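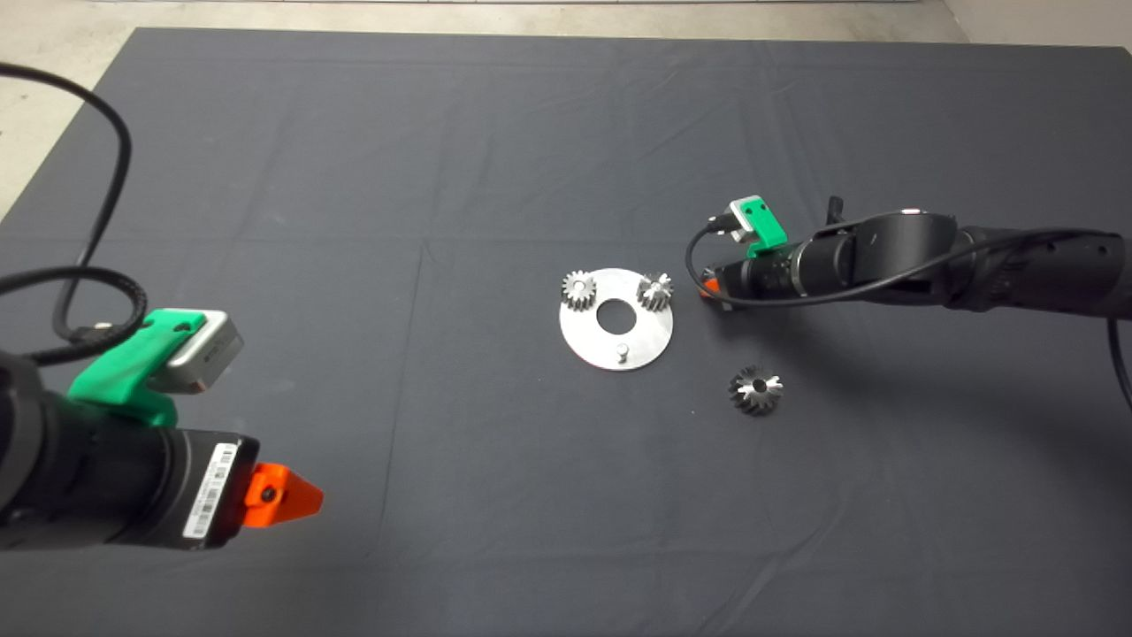 Dark gray cloth on the table, with fold lines.

Meltura Coffee Tasting Notes, version 2

Meltura is a small, friendly collection of tasting notes on brewed coffee, written by people who serve it all day. There are 597 notes in this release, 300 of them new since March, and we're really happy with how the filter section has filled out!

What's in it

notes.csv has one row per cup: coffee name, roaster, brew method, grind setting, water temperature, and a free-text note. Notes are in English or Spanish, left exactly as the taster wrote them (Sheyla Montoya's are the long ones, and they're a joy to read).

tasters.csv lists initials and years behind a bar.

grinders.csv maps grind settings between the Biren and the Antal. Please use it. A 20 on the Biren is far coarser than a 20 on the Antal, and mixing them up will make a mess of any brew chart.

How the notes were written

Tasters brewed at the Dretwood counter before opening and wrote on paper cards. Yaneth Ccori typed up the cards and Roscoe Whitfield checked her file against them. Scores were dropped after version 1. Everyone gave everything a 7, and the words were much more fun anyway.

Known gaps

Very little decaf. Espresso rows from the first batch have no yield weight. Water temperature is blank wherever the kettle display was out, so treat blanks as unknown.

License

CC BY 4.0. If you make a flavor wheel or a menu out of this, send it to Marisol Ccori, she would love to see it!

Last updated 11 October 2021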